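Residency Diary, Tidcombe House
Entry for August, evening

The morning session of the study room opened at the usual hour, and the register shows 24 readers signed in before noon. Most had come for the Eynon papers, which were released to the public at the start of the month after a long period of conservation. The collection now stands at 3,728 items, including letters, kiln records, receipts and a small run of glaze notebooks kept by the Brusgate pottery during its final years of operation.

My own work today was confined to the notebooks. They are written in at least two hands, and the second writer had the regrettable habit of recording weights without stating the unit. Ms. Tessier believes that the later pages use the pottery's own measure, a scoop kept beside the glaze buckets, and she has found a receipt for its replacement. If she is correct, six of the recipes previously marked as unusable may be restored to the working list. I have asked that the question be entered in the catalog as open until the receipt has been properly dated.

At eleven I met with Lamai Petchrat in the ceramics office to discuss the order of the autumn display. She would prefer to begin with the dark wares and to place the correspondence afterward, so that visitors meet the objects before they read the complaints of the people who made them. I had favored a strict order by year. We agreed that her plan would be tried on paper first, and that the wall text would be shortened in either case. The present draft is far too long, and I say so as its author.

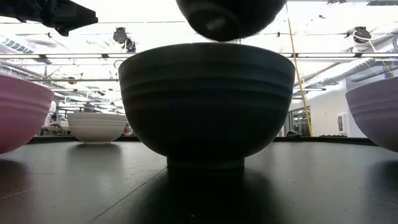
Large black bowl with grooved upper body and narrow foot ring.

The afternoon was given to correspondence. A reply has been sent to the Fomitz Foundation regarding the loan agreement, with the insurance schedule attached and the storage conditions restated in full. Their letter raised 39 separate points, several of which were the same point. I answered each under its own number, as requested, and the task occupied me until nearly four o'clock.

A shorter matter concerned the heating in the lower store. The contractor has again proposed to begin work during the opening month of the display, and I have again declined. The store may be emptied in January – not before – and the revised schedule should reflect this.

I returned to the notebooks for the last hour. On the inside cover of the third volume there is a list of names, some of them struck through, with a sum of money beside each. It may be a record of wages or of a collection taken up for a colleague. The handwriting is that of the first writer. I have made a transcription and left a copy in Ms. Tessier's tray.

Rain began shortly after six. The east windows were checked and found secure. Tomorrow: the fourth volume, and the wall text.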